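Anyone else give up on sewing classes?
Hobbies & Crafts > Learning new things

corvl
Signed up for the Drurby evening course in May, all fired up to make my own shirts. Five lessons in and I've got one wonky cushion cover and a sore thumb! Is it worth carrying on, or do some of us just not have the hands for it?

vitoria_m
Carry on! My first term was dreadful – I sewed a sleeve to a pocket and cried in the car park. Curved needles were what saved me for mending the sofa, by the way, and I wish I'd bought some years ago. Straight ones are hopeless when you can't reach the back of the cloth.

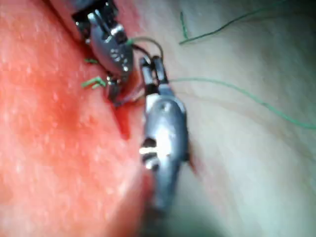 A curved needle and green suture, held over a small incision.

salvador_c
Don't agree, Vitória. Curved needles are fiddly for a beginner and he's making shirts, not sofas. Learn a decent running stitch first and leave the fancy stuff alone.

vitoria_m
He's allowed to mend a sofa as well, Salvador!

eduardo77
I'd blame the class. Mine at Viden had 9 of us sharing two machines, so I spent most of it drinking tea. Learnt more at home with an old bed sheet and a library book (and the radio on, which helps).

salvador_c
Fair point about sharing, that would drive me mad. Still think a teacher spots bad habits early though.

corvl
Thanks all. We do get a machine each, so no excuse there. I'll stick it out till the end of term – collars are next week and I'm already dreading them. Vitória, what thread did you use on the sofa?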